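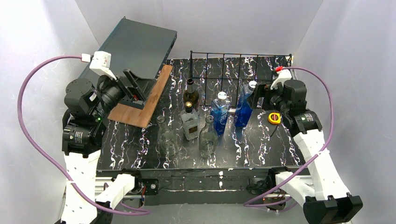 Drimus (software)

Drimus is a motion coordination package for pairs of robot arms that share one table. It grew out of Atinga, an older single-arm planner, and it is kept up today by a small team at Zoris, who are known among users for answering even the most rambling of questions with real patience.

At its heart is a scheduler that looks after both arms at once. Each arm sends in its wishes as short path segments, and the scheduler checks them against each other 100 times a second, gently slowing one arm whenever the two would come too close. Clear bottles and open wire racks, dear old troublemakers for depth sensing, are handled by a companion perception module called Mindex.
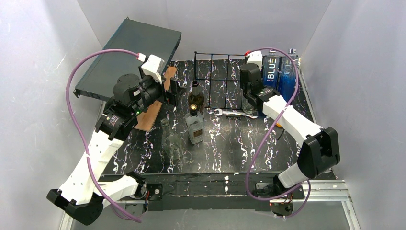
Mindex keeps a running guess at the outline of every object and hands it over with a safety margin of 5 millimeters, which the user is welcome to widen for glassware. The first public release came with 127 test layouts, and the present one has 149, many of them sent in by users with crowded tables of their own. Support for mobile bases has been asked for many times and remains in draft.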